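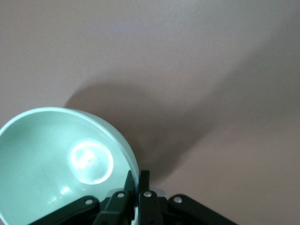 Teaching the planner where the rim is

Tài Ninh writes the motion planning code at Zekar, and for most of the past year the object he has spent the most time on is a bowl. We talked by phone on Apr 14, 2020, and I asked him first why a bowl is harder than a box.

"A box gives you flat sides," he said. "With a bowl you have a thin rim, and the wall goes away from you at an angle. If the fingertips come down a little too far out, you close on air. A little too far in, and you push the whole thing across the table."

The wrist camera looks almost straight down past the fingers, so the software usually gets only part of the bowl near the end of an approach. Ninh's code fits a circle to whatever arc of the rim is left in view and keeps updating the fit as the arm moves. The first version, which the team called Alldale, ran the fit once, at the top of the approach, and then trusted it.

"Alldale was fine if the camera calibration was fine," he said. "When the calibration drifted, it had no way to find out."

His colleague Khải Lý works on the perception side. She said the rim itself gave her less trouble than the light. A smooth pale bowl can pick up a bright ring on its floor from a lamp overhead, and the early edge detector liked that ring better than the real rim.

"It's round, it's sharp, it has great contrast," Lý said. "The detector was doing what I asked. I had to ask for something else."

She now throws out any circle that falls fully inside a larger arc of similar color. Shadows get a different check. The arm's own shadow has soft edges, so she measures how quickly brightness changes across a boundary and drops the slow ones. Both filters live in a module named Malhotra, which runs before the planner sees anything.

I asked how they test a change. Lý said every commit is replayed against 200 recorded approaches, and a smaller set of 30 is run on the arm overnight. If the planner's chosen grasp point moves between versions, the tool lists the run and someone looks at it.

"We used to just look at pass or fail," Ninh said. "Then you miss the ones that pass by luck."

The current planner also slows down for the last 20 millimeters, which Ninh resisted for a while. He wanted one smooth motion. Lý wanted more camera updates before the fingers closed, and the slower approach gives her those.

"She was right about that one," he said. "I still don't like how it looks."

The next release, Cleltmont, is planned for July. It will let the planner choose a different side of the rim if the first one is too close to another object. Clear glass is not on the list.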